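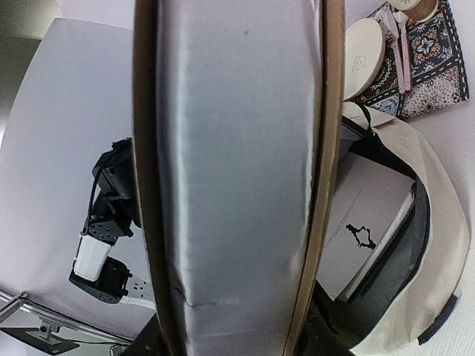
View from the wrist camera, with the gray finger up close and the second arm on the left.

5 September 2025

The left arm dropped a coaster onto the floor on run 88, and I spent most of the week finding out why. I'm writing it down mainly so I can find it again.

The job is simple on paper. The arm picks up a coaster, carries it over to a canvas tote bag, and lets go. I call the whole setup Gramel, after the folder it lives in. The code started as a copy of something Charalambos Nikolaidis wrote for his own bench, and a fair amount of it is still his.

For most of the runs it was fine. Then the grip started slipping. The finger would close, the motor current would go up the way it should, and the coaster would turn a little between the fingers as the arm lifted. Sometimes it made it to the bag anyway. On run 88 it came out sideways, hit the edge of the table and rolled under the radiator.

My first guess was the current limit. I had lowered it in the spring after I cracked a plastic cup, so I put it back up by 2 steps. The slipping got worse, and I should have stopped there and thought about it. I ran it seven more times.

Next I blamed the calibration. I redid the zero position on the gripper and got the same numbers as before, within the noise. I swapped the motor cable for a new one from the Bakalis order. No change.

Evanthia Pappas came by to pick up her drill and asked if the covering on the finger was supposed to move. I said it didn't move. She pushed on it with her thumb and it moved.

The covering is a gray wrap I put on over the summer. The adhesive under it had let go along one side, so when the finger squeezed hard the wrap slid over the finger and took the coaster with it. Squeezing harder made it slide more. The motor only knows it has met resistance, so nothing in the log looked wrong. I had looked at that finger in the camera view every day and seen a few wrinkles and a crease and thought nothing of them.

I peeled it off, cleaned the finger with alcohol, and put on a new piece with the Drastmont tape. I let it sit overnight under a clamp. It has done nearly two hours of picks since then with no slips. I don't call that fixed yet.

The part that bothers me more is what happened after the drop. The arm carried on to the bag and opened its gripper over it with nothing in it, then logged a success. My check only asks whether the gripper reached the release point. If my hand had been in there going after the coaster, the arm would have kept moving. I did reach in, on an earlier run, and I shouldn't have.

So there are two changes. The script now looks at the finger gap halfway through the carry, and if the gap has closed up it stops and holds. And the stop button, which was on a shelf behind me, is now screwed down at the front of the table where I can hit it without turning around.

Still to do: the same check for the second arm, and a pull test on the wrap before each session. Gralside sells a ready-made pad for this finger, but it's out of stock until later in September.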